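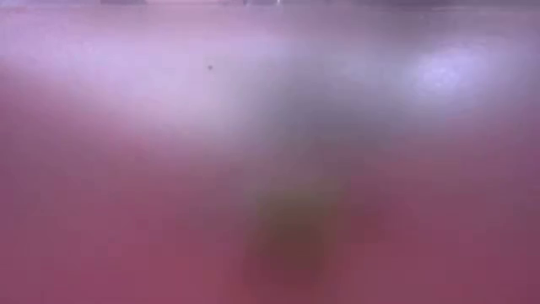 Ollville library to stay open later on Wednesday evenings

By Simão Correia

The public library in Ollville will keep its doors open until 9 p.m. every Wednesday, starting in May, the town council decided this week. Until now the building has closed at 6 p.m. on all working days.

The longer hours will be tested for 12 weeks. After this period the council will look at the number of visitors and decide if the change becomes permanent.

The request came from residents who work in Rudska and return home by the evening train. Many of them arrive in Ollville when the library is already closed, and on Saturday the reading room is often full before noon. A petition with over 400 signatures was given to the council in the winter.

"I have two children in school and I borrow books for all of us," said Marta Lindqvar, who signed the petition. "Now I must ask my neighbor to return them for me. With the new hours I can go myself."

During the late opening, visitors will be able to borrow and return books, use the computers and read newspapers. The children's section will close at 7 p.m., and the local history room will remain closed in the evening, because its material can be given out only by the archivist. Requests for old maps and parish books should be made during the day, as before.

Two members of the staff will be on duty each Wednesday evening. The library will open later on the same day, at 12 instead of 10 in the morning, so the total working time grows by only one hour. Some older readers have already said that they are not happy about losing the morning. The council answered that the other days are not changed.

Bus line 3, which connects the library with the Varma district, has its last departure at 8:40 p.m. The council has asked the bus company for one more departure after closing time, but there is no answer yet.

The branch library in Truvholm is not part of the test and keeps its present hours. Books borrowed there can be returned in Ollville, also in the evening.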